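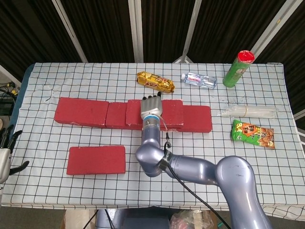 Tijolos de espuma em fila sobre o pano quadriculado, com um ainda à parte, mais perto da borda da mesa.

Como montar uma fila de tijolos de espuma (e não perder a tarde nisso)

Escrito à pressa, desculpem. A Liesbeth Van Damme pediu-me as instruções da mesa dos tijolos e prometi que ficavam hoje na página. Serve para quem vai montar murinhos, cenários pequenos, jogos de construção, o que for.

O que é preciso

Tijolos de espuma, todos do mesmo tamanho se der. Os meus são do conjunto Valdovinos, 18 peças, 1.295 na loja Aditz na altura em que comprei (portes à parte).
Pano branco com quadrícula de linhas finas.
Fita de pintor.
Uma régua comprida, ou um perfil de alumínio direito.
Escova macia. Nada de esponja molhada, a espuma bebe a água toda.

1. O pano primeiro

Estender, puxar pelos cantos, prender por baixo do tampo com fita. Sem rugas. Uma ruga pequena debaixo de um tijolo de espuma chega para o pôr a abanar. Se o pano veio dobrado da gaveta, ferro morno pelo avesso e deixar arrefecer antes de pôr na mesa.

Alinhar a quadrícula com a borda da mesa, não a olho. Medir de um lado, medir do outro. Se o pano estiver torto a fila sai torta, e depois culpa-se o tijolo.

2. Escolher a linha

Uma linha do pano, mais ou menos a meio da mesa. Nem junto à borda nem lá no fundo. É a linha de referência, a aresta da frente de todos os tijolos encosta ali.

Quem tiver dificuldade em seguir as linhas finas pode colar um bocadinho de fita em cada ponta. Tirar no fim.

3. Assentar

Começar pela esquerda. Primeiro tijolo deitado, face larga para cima, comprido no sentido da fila. Pousar, não arrastar: a espuma agarra-se ao pano e leva-o atrás.

Segundo tijolo, topo com topo. Aqui é onde toda a gente falha. Fica um pouco mais abaixo que o primeiro, ou o seguinte fica meio à frente dele, e a fila começa a fugir. Na foto da entrada vê-se isso mesmo, o segundo desce um bocado. Corrigir logo, antes de pôr mais. Um dedo em cada ponta e empurrar devagarinho.

Depois os outros. Quatro chegam para uma fila de treino. O resto da caixa fica para as filas de cima.

Não apertar. A espuma cede, parece tudo encostado, larga-se e volta a abrir.

4. O tijolo de espera

Deixar sempre um tijolo fora da fila, à frente e à esquerda, com um espaço de pano à vista entre ele e os outros. É o próximo a entrar. Parece mania mas poupa idas à caixa, e o Macario Cisneros, que é canhoto, diz que o ritmo é outro. Os destros podem trocar o lado, claro.

5. Verificar

Régua encostada à frente da fila. Se entrar luz entre a régua e algum tijolo, esse está recuado. Baixar a cabeça até à altura do tampo e olhar ao comprido tambem ajuda.

6. Segunda fila

Só depois de a primeira estar direita. Juntas desencontradas: o tijolo de cima assenta metade num, metade no outro. Sobra meio tijolo em cada ponta. Cortar um ao meio com faca de serrilha, ou deixar em degrau, que para cenário até fica melhor.

Cantos lascados

Acontece sempre. As arestas vão perdendo a tinta e aparecem pontos brancos. O da esquerda já tem uns quantos. Guache vermelho escuro com uma gotinha de cola branca, pincel quase seco, duas passagens finas. Deixar secar de um dia para o outro. Marcador não, fica roxo.

Os mais gastos vão para baixo, ou com a aresta má virada para trás.

O lanche

Fora da zona da fila. Água com a tampa bem fechada e lá para o fundo da mesa, chocolates só embrulhados. Chocolate derretido em espuma porosa não sai, já tentei com tudo.

Arrumar

Escovar a seco, guardar deitados, no maximo 4 de altura. Em pé ganham barriga. No armário do Nundgate estão na prateleira de baixo, caixa com a etiqueta Dolov (a caixa é de outra coisa, ignorar).

Pano enrolado, nunca dobrado.

Falta a parte dos arcos, fica para outra página quando tiver os moldes cortados.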